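**Re: Can any of them do the washing yet?**

**tirnside_tom** wrote on 2/20/21:

I've been reading this board since September and I'm still waiting for someone to show me a machine that can hang up a jumper. Not fold a flat towel on a bare table. A jumper, on a hanger, on a rail. My wife's view is that the tumble dryer was the last real advance in laundry and I can't argue with her.

**Heiðrún Mogensen** replied:

They're further along than you think, Tom. Have a look at these two.

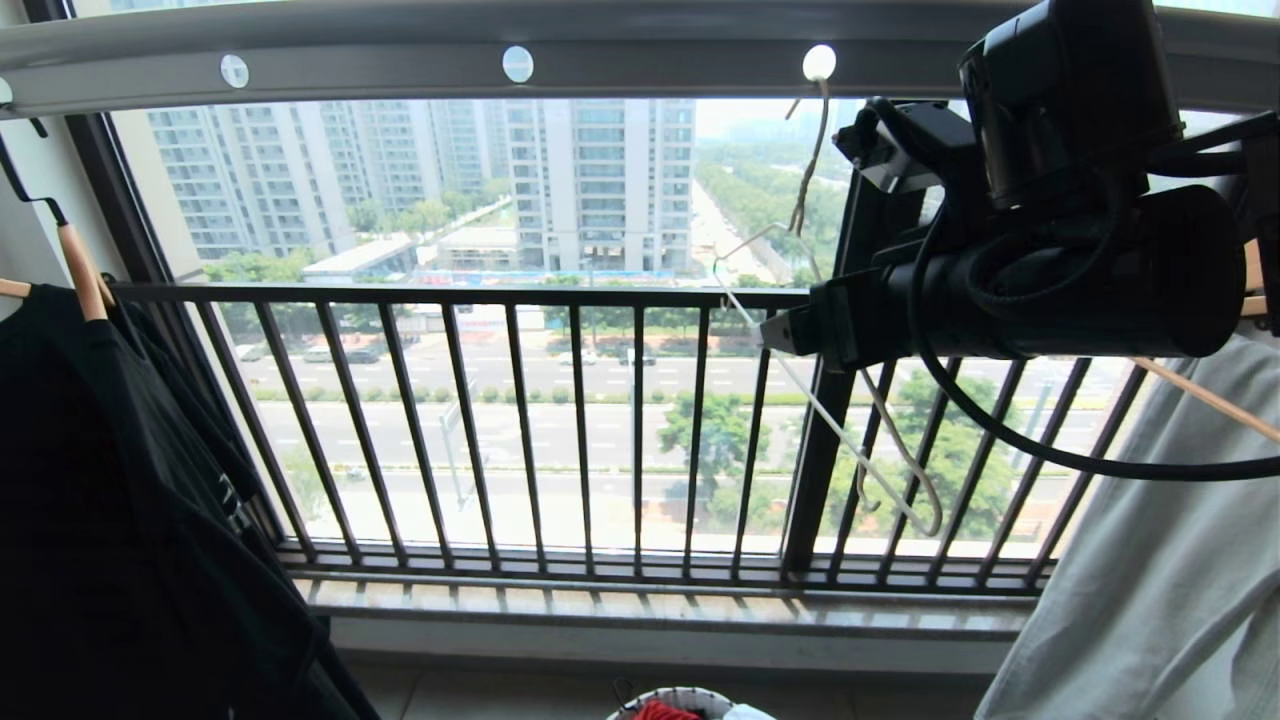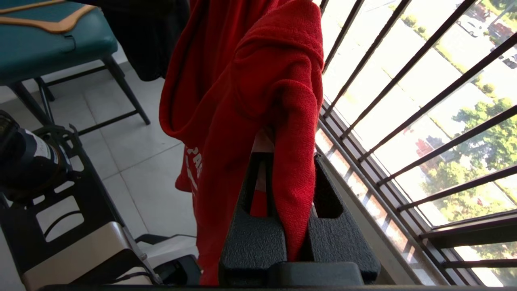 *Hanging out the washing by the window, arm and gripper at work.*

**jullow_road** replied:

Fair play, that's proper washing in a proper room. But the second one shows a gripper holding a bit of red cloth. My toddler can hold a bit of red cloth. Where's the sleeve going on the hanger?

**Heiðrún Mogensen** replied:

Getting hold of it is the hard bit! It's a thick knit, it bunches up and it never hangs the same way twice. Five years ago you'd have been lucky to get a clean pinch on anything softer than a box.

**damasceno_fan** replied:

I'm with Heiðrún on the grip. I'm not with her on the rest. Look at the wire hangers in the first picture, all tangled together. I swear at those and I've got two hands and forty years' practice. Separating one from the bunch is a job in itself, and that's before you get to the clothes.

**tirnside_tom** replied:

Exactly my worry. And a still doesn't tell you how long it took. If it's 10 minutes a garment I'll be dead before the whites are done.

**sarneck_steve** replied:

I packed shirts for a living. On a good shift I did 400, on a bad one 200, and my best morning was 178 before the tea break. The firm trialled a machine and it was quick until a collar was turned in, then somebody had to go over and sort it out. We ended up with one person minding it full time. So when people say "it can do it", I want to know who's standing next to it.

**Heiðrún Mogensen** replied:

Steve, a factory wants speed. At home I don't care if it takes all afternoon while I'm out.

**sarneck_steve** replied:

You'll care when you come home and it's all on the floor.

**jullow_road** replied:

Could we have a whole load next time, start to finish, with no cuts? Basket to rail, socks included. I'd sit through it.

**tirnside_tom** replied:

Seconded. Until then I'm keeping my pegs.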